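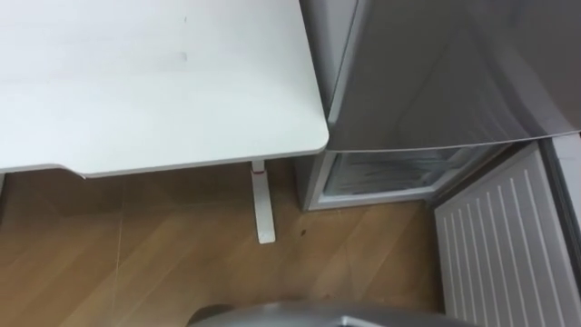 ## Journée portes ouvertes chez Stirnen, côté microfluidique

Cela faisait des mois que je me promettais d'aller voir de plus près ce que fabrique l'institut Stirnen, et c'est finalement ma belle-sœur qui m'a inscrit d'office, le samedi 23 octobre 2021, en me disant que j'avais assez parlé de capsules et de capteurs à table. Bien lui en a pris ! Je suis parti tôt, j'ai raté la navette à la gare de Brukdale, et j'ai fait le reste à pied le long du canal, ce qui m'a laissé le temps de relire le programme (et de finir les biscuits).

Nous étions 37 dans le groupe du matin, menés par Annelore Lenz, qui dirige l'équipe des capsules ingérables et qui a une patience admirable avec les gens qui posent trois questions à la fois - j'en fais partie.

### Une capsule qui prend son temps

Le projet s'appelle Maltotness. L'idée est de faire avaler au patient une petite capsule qui mesure l'acidité tout au long du trajet digestif et qui libère son contenu à l'endroit voulu. Le plus difficile, nous a-t-on expliqué, reste la membrane : trop fine, elle cède dans l'estomac ; trop épaisse, elle ressort telle quelle. L'équipe en est à la version 218, et Annelore Lenz les connaît visiblement presque toutes par leur numéro, comme d'autres connaissent leurs rosiers.

On nous a ensuite montré le banc Ndung'u, un long tube souple animé de contractions lentes qui imite l'intestin. J'aurais pu rester une heure devant. Chaque essai dure cinq heures et il y en a eu 899 depuis le début du projet, tous consignés dans un registre que l'on peut feuilleter, ratés compris. J'ai beaucoup aimé les ratés, d'ailleurs, avec leurs petites annotations au crayon.

### Quelques remarques pratiques

- Prenez la visite du matin, l'après-midi le banc est arrêté pour le rinçage.
- Le vestiaire est minuscule, laissez le gros sac chez vous.
- La conférence sur les essais chez l'humain est en allemand, avec un résumé français distribué à l'entrée.

Sur ce dernier point, je suis resté un peu sur ma faim : aucun calendrier n'a été donné, et la question du prix a été renvoyée à plus tard. Je le comprends, mais mon voisin, qui avait fait le voyage pour cela, était déçu. Nous avons continué à en discuter devant une soupe au potiron tout à fait honorable, et j'ai bien failli rater aussi la navette du retour.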